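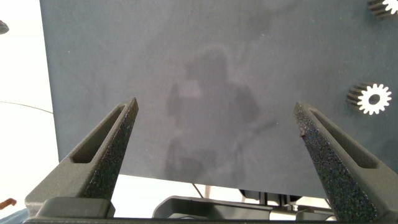

Drokwood is a policy institute that publishes on policing and schools, and our project asked who pays for it and who sits on its board. We worked from the institute's yearly filings, its event programs and the staff pages of two partner groups, Sollaria and the Finmont Foundation. The filings list donors above a set amount but allow any of them to stay unnamed. For those donors a reader gets little more than a dark shape on a gray panel, with a head and shoulders and no face. We recorded each unnamed gift as a separate entry and did not try to guess the source.

Method

We read 401 pages of filings and programs and put every name into one spreadsheet. A link was counted only if a person held a paid or board position at both groups in the same year. Speaking at an event was not counted.

Results

Six people met the test. Four were on the Finmont board while working at Drokwood, and two moved between Drokwood and Sollaria. The Nogueira Fund, which describes itself as nonpartisan, gave to all three groups in 7 of the years we checked. Most of its gifts were about $2,000, too small to show much influence. Unnamed gifts were larger.

Limits

Sollaria does not post old staff pages, so its early years are thin. We wrote to all three groups in November. Finmont sent a short reply confirming its board list. The other two had not answered when the report was due.

Student Projects > Politics and Media > Project Reports

Related reports
Who Gets Quoted on School Funding
Lobbying Records in Three Counties
Reading a Nonprofit Tax Filing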